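Keep the paper by the cell

I love a good maintenance dashboard. I also think every robot cell should have a paper folder within reach, and the sheets I care about most are the ones somebody turned down.

Our Tesex palletizing cell gets a gripper check every 14 days. Haruto Aoki fills in the form, Reiko Nishimura reads it, and if she doesn't like a reading it gets the stamp and he goes back to the cell. What a wonderful thing a stamp is!

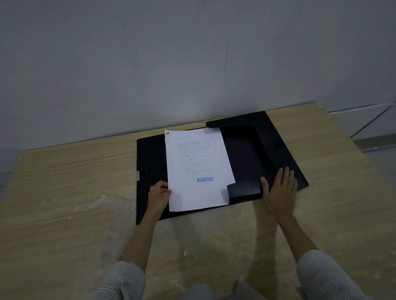
Siregar Review, Issue 24, p. 21

A blue REJECTED across a page stays put – you open the folder and there it is, under your hand. On a screen the same verdict is a closed ticket, three menus down, and the next shift starts fresh with the old mistake.

Last February we had 2 refusals in a row for finger alignment. Reading them side by side, Reiko spotted that both checks had been done with the arm parked in different poses. We now park it in one pose, written at the top of the form, and I'd happily see every shop with a cell like ours do the same.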